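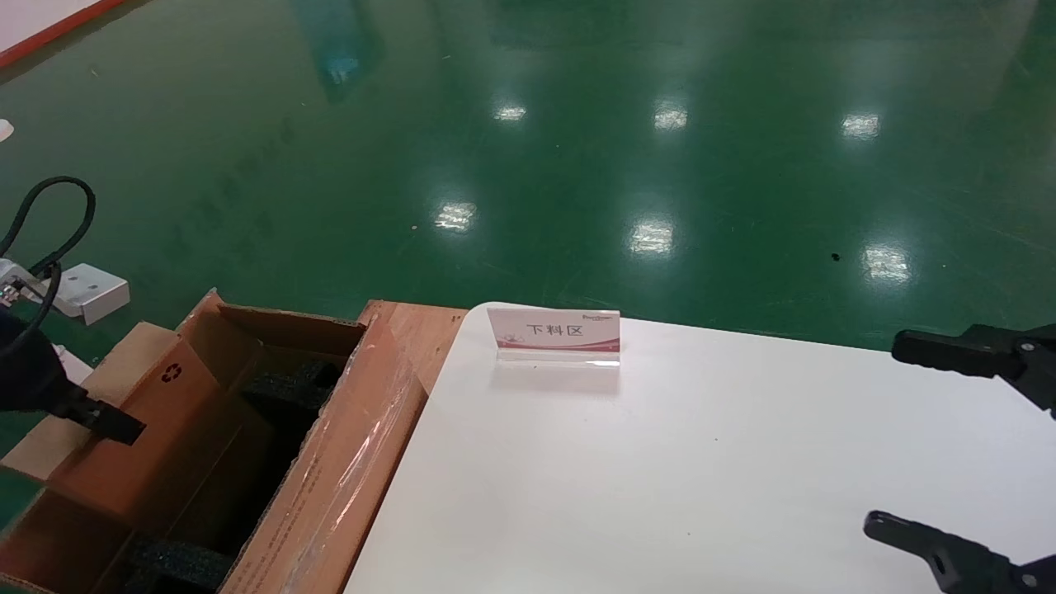

A stand-up sign marking the unloading area, with an open cardboard box beside the table.

How to label a packing table

Give each part of the table one job and a sign to match. Keep the wording to two or three words.

1. Type the words in the middle of the page, in dark letters on white.
2. Print on 400 gsm card and trim to fit the holder.
3. Stand the sign near the back edge, clear of where parcels are set down.
4. Check it from the doorway – if you can't read it, go up a size.

Wipe clear holders with a soft damp cloth. Paper towels scratch them.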